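The Second Week of the Trial

The Ceroso trial ran on a single sheet of paper, and Krisztina Major had signed it without reading the back. Sixty days, parts included, cancel any time before the last Friday in March. Sondberg would pay the monthly fee and Ceroso would pay for anything that broke.

Csenge Somogyi read the back. She ran the assembly room, and it was her shelves the thing would be working from. Under the heading Customer Duties it said that trays must be kept on the yellow shelf, within reach, and not stacked. She went and unstacked them.

The first week went slowly. The robot would bring its hand up to the shelf, wait, and go back down. Csenge timed it with the clock on her phone and wrote the times in a school exercise book. She had worked with a Zullov machine at her last job, a big welded thing behind a cage, and you never had to wait for it because you were never near it.

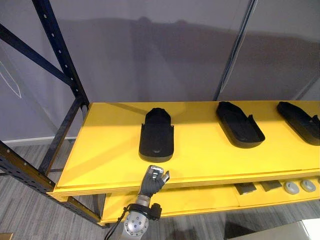
She kept the book beside the kettle. By the end of the week there were 62 lines in it, most of them a time and one word. Slow. Slow. Fine. Dropped. Slow. Krisztina flipped through it while her tea steeped and asked what Fine meant.

"It means I didn't have to get up," Csenge said.

On Monday the service person dialled in from the Ceroso office and changed something. It took 13 minutes. After that the arms moved with less hesitation, and the left one started holding on to a part while the right one stayed open, the way a person keeps a hand free. Csenge wrote that down as well, a whole sentence this time. Then she crossed out the bit about a person.

The quote for keeping it came through that afternoon. It was 2000 a month with the service plan, and the plan covered grippers but not what it called soft goods handling. That was extra. Krisztina printed it and left it on the bench for anyone to read, with a pen on top.

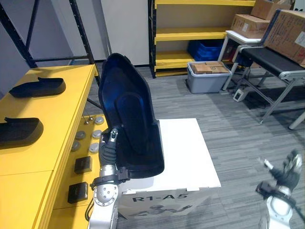
Magyar wrote in the margin that the price was all right but the plan was a swindle, as the soft goods were the only part of the job anybody hated. Underneath, in smaller letters, was a question about whether it would be quieter than the old compressor. Krisztina ticked the first remark and wrote yes beside the second.

She rang Ceroso and got ten days of soft goods handling thrown in. They weren't pleased about it, but they sent the settings through that night.

Csenge came in early to be there for the first run. She brought the book and a muffin and pulled her stool up to the bench, closer than she'd sat before.

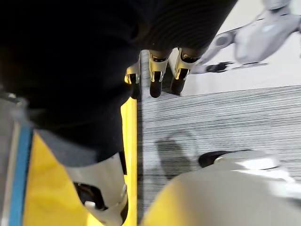 Cloth had always been her argument against the whole idea. A tray stays the shape you left it, and a box does too, but cloth slumps, and you find the edge by feel. She had told Krisztina so at the start. Now the fingers went in under the black fabric, the white hand came up close beside the yellow, and she leaned over to see whether the creases would get away from them. She had the pen ready. She noticed after a while that she had eaten the muffin.

"Well?" Krisztina said from the door. She still had her coat on.

Csenge looked at the clock on her phone and found she hadn't started it.

"Run it again," she said, and turned to a clean page.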